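Tevau bench cell – demo unit, as shown at the open day

Product: Tevau plate handling cell, bench layout
Supplied by: Tuvetti
Status: demo unit available to view, orders open from May
Order ref: 611

Thanks to everyone who came through on Friday. Bigger turnout than we had chairs for. A lot of you asked for the details in writing so we've put it all on the one page, quickly, and will tidy it up when the catalogue gets redone.

What it is

A table-top cell for moving microplates from one spot to another. Pick up, carry, put down on a marked target. You set the target, the arm does the rest. Meant for small labs and teaching labs that don't have room or money for a full line.

What we showed

Simulated cell first, on the big screen, all morning. We run every layout in simulation before anything gets bolted down and that's what most people wanted to see anyway. The task was plate to blue square. Sounds dull. People stayed for it.

Questions came mostly from the teaching side – how long to learn it, what happens when a student gets the target wrong, can you slow it down. Answers: one afternoon for most people, it stops and waits, and yes. Speed is a slider in the job window and you can lock it with a password.

Views from the morning session, gripper camera and room view.
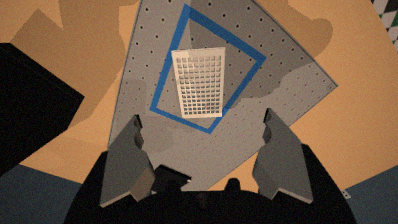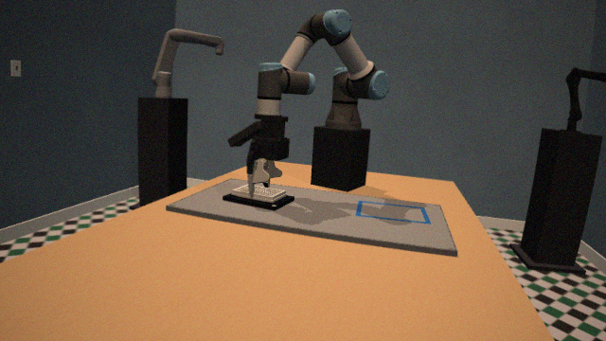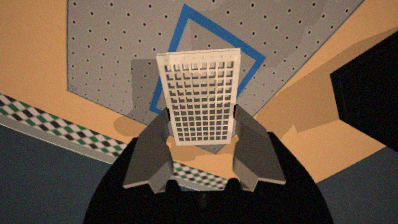
Jarkby wrote to us after the weekend to say the gripper view was what sold them, because their students never know if a plate is square in the fingers until it's too late. They also said the job window has too many buttons and asked if half of them could be hidden for first years. Fair comment. A short menu is on the list for the next release, same licence, no extra charge.

What you get

Arm and pedestal
Parallel gripper with standard fingers
Gripper camera, fitted and calibrated
Controller and power supply
Job software, 2 seats
Simulation copy of your own layout, built by us from your measurments

What you don't get

Table. Plates. Guarding, if your site rules ask for it – talk to your safety person before ordering, not after. We can quote on guarding but lead times are longer and it comes from a different supplier.

Setting the target

Targets are drawn in the software on a picture of the work surface. Drag the corners, rotate it, save. The outline shows up in the simulated views so you can check the plate is headed the right way before you run it. Can be any angle. Doesn't have to line up with the table edge, and in most real labs it won't.

One thing that came up twice on the day: the outline is a guide for you, the arm works from the saved position. If you shift the work surface after saving, save again. The software will nag you about this and you should let it.

Plates

Standard footprint microplates, no lids for now. Lidded plates are being tested and we'll say so here when they're done. Send us a sample of anything unusual. Deep ones, soft ones, ones with odd skirts. Samples come back to you.

Fingers

Standard set suits most plates. Narrow set on request. Swapping takes one hex key and a few minutes, then run the finger check from the menu. Spare sets are in the parts list under 191, sold in pairs only.

Haugen adapter

If you already have a Haugen base on your bench you can mount our arm on it with the adapter plate. Saves drilling. Tell us which base when you order as there's more than one bolt pattern and we've been caught by that before.

Warranty and support

20 months parts and labour on the arm and controller. Fingers are a wear item and aren't covered. Phone support business hours, email any time, we usually answer the same day. Training is an afternoon on site or by video call, your choice, same price.

Seeing it again

Missed the open day? The simulated demo can be run for you over a video call, bring your own layout sketch if you have one and we'll drop it in while you watch. Sketch on paper is fine, photo of it is fine. Put the table size on it and where the door is.

Next in-person day isn't booked. Likely the same room, 10 am start again, with more chairs and better coffe. To go on the list send us your name and lab and the words open day in the subject line.

Prices

On request for now. The price sheet handed out at the door had the old freight rate on it, please don't use it. Anyone who asked for a quote on the day will get the right one this week.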